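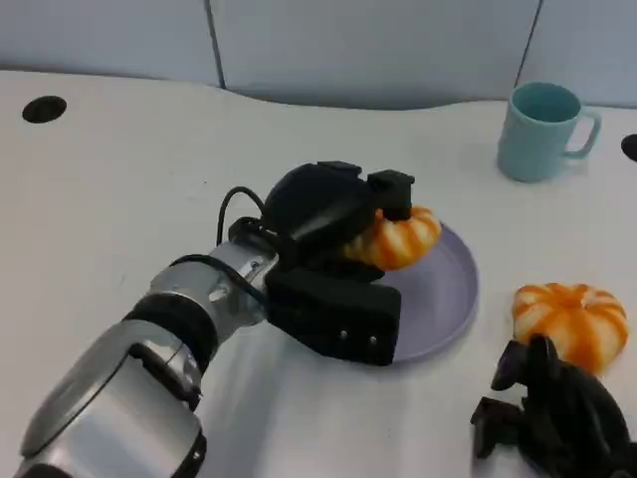
Início Projetos Equipa Participar Contactos
Oportunidades > Chamadas abertas > Grupo Quiroga

Procuramos participantes para o Grupo Quiroga, que em junho começa a rever, com muita calma e bastante café, o nosso guia de boas práticas para manipulação robótica em bancada. Não é preciso ser engenheiro - gostamos muito de ouvir quem trabalha em segurança, em formação ou na linha. 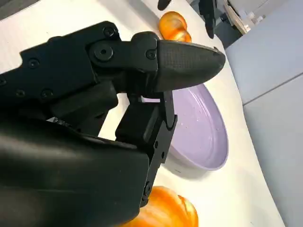

O guia tem hoje 40 regras, e algumas, confessamos, pedem uma segunda leitura. A que trata da aproximação ao objeto ocupa duas páginas e ainda deixa dúvidas: com as garras entreabertas junto ao prato lilás e um objeto cor de laranja de cada lado, que folga se deve exigir antes de avançar? É este tipo de conversa que queremos ter consigo, regra a regra, sem pressas.
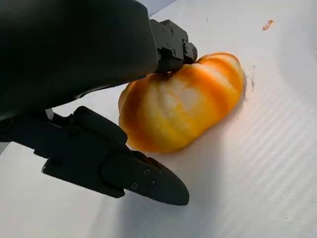

Objeto cor de laranja entre os dois dedos da garra, sobre superfície branca.

Pedimos quatro sessões presenciais em Skulberg, na sala 209, e oferecemos uma bolsa de 2000 euros, além do almoço. Para se candidatar, escreva uma carta curta (até 3000 caracteres, em português ou inglês) a Lorraine Rowbotham. As dúvidas sobre o guia seguem para Horacio Lucero, que responde a todas - às vezes com mais pormenor do que se pediu. Candidaturas até 19 de maio de 2023, sexta-feira.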